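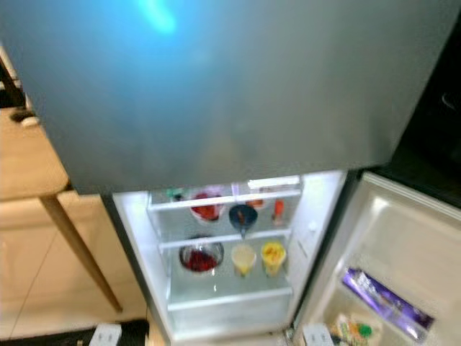

The overnight log for Trarnetska came in at 6:12, and Eylül Ateş read it standing up. Line 4 said the program had gone out on time. Line 5 said the loudness was within tolerance. Line 6 said the audience at the quarter hour was 2943, against a booking threshold of 3000.

She sat down and opened the contract.

Trarnetska was a serial about a ferry company, bought in from abroad, dubbed at low cost and shown on Channel 7 after the late news. The contract had been written by De Smet, the distributor, and it ran to more pages than the scripts of the first two episodes. Clause 3 dealt with continuation. If the audience at the quarter hour fell below the threshold on any transmission after the fourth, the station could move the serial to the overnight block without penalty. If the audience held, the slot was fixed until May.

Last night had been the fifth transmission.

Her job title was schedule compliance analyst. She compared what had been broadcast with what had been promised, and she wrote down the difference. In most weeks the difference was a matter of seconds. A break ran long, a trailer was dropped, a caption for the regional opt-out stayed up over the first shot of the weather. She entered each one in the discrepancy sheet with a code and a duration. The sheet went to the schedulers, who did not reply to it.

She entered the shortfall under code R, for ratings, and left the duration column blank. The sheet would not save with a blank in that column. She typed a zero.

At 8:40 the head of scheduling came to her desk with the printout.

"Fifty-seven people," he said.

"Fifty-seven below."

"We can move it?"

"You can move it if the figure is certified. It's provisional until noon."

He asked what could change between now and noon. She told him. The figure came from a panel of set-top boxes supplied by Zirbridge, and the boxes reported in three batches. The third batch covered the northern transmitters and was often late in cold weather, when the uplink at the relay site dropped to its backup rate. Until that batch was merged, the northern homes were estimated from the previous week. The estimate was usually close.

"How close?"

"Within about two percent."

He worked it out on the back of the printout. Two percent of the figure was fifty-nine viewers, near enough. He looked at the result for some time, then folded the paper and put it in his shirt pocket.

The replacement was already chosen. Skistar was a talent contest for ski instructors, made in-house, with a live vote and a sponsor. The trailers had been cut. One of them had been loaded into the playout system on Friday with an air date of Mon 4 November, and Ateş had flagged it as premature, code P. The flag had been cleared by someone using the head of scheduling's login.

She did not watch either program at home. She had seen all five episodes of Trarnetska at her desk, at double speed, to check the break positions. At double speed the ferry captain's daughter appeared to be in a permanent hurry. In the fourth episode she stood on a pier and read a letter for a minute and fifty seconds, which at that rate took fifty-five seconds, and Ateş had gone back and played it at normal speed to confirm the duration. She had then played it again. The second playing was not required by the procedure, and she did not log it.

At 11:20 the third batch arrived. The merge ran by itself and took nine minutes. She had the window open on the left screen and the discrepancy sheet open on the right.

The northern homes had come in above the estimate. There had been snow on the upper roads, and the late bus had not run. The panel recorded tuning and nothing else, so the bus did not appear in the data, but she had read about it in the regional bulletin she was checking for caption errors. The national figure at the quarter hour was now 3000.

She read clause 3 again. The wording was "below the threshold." She looked for a definition of "below" in the schedule of terms, as De Smet defined most things, including "evening" and "ferry." There was no entry.

She amended the sheet. Code R was deleted, and the zero went with it. In the notes field she wrote: Final figure equals threshold. Condition for move not met. Slot fixed per clause 3.

The sheet went out at noon. At 12:04 the telephone rang, and she let it ring twice while she saved a copy to the archive drive.

"It's the same number," the head of scheduling said. "It's exactly the same number."

"Yes."

"Can it be rerun?"

"It can be rerun. It will give the same result."

He was quiet. Behind him someone was playing the Skistar trailer, the part with the horn.

"You'll need to pull that from tonight," she said. "It still has the old air time on the end board." She gave him the clip number, and he asked her to repeat it - slowly, so he could write it down.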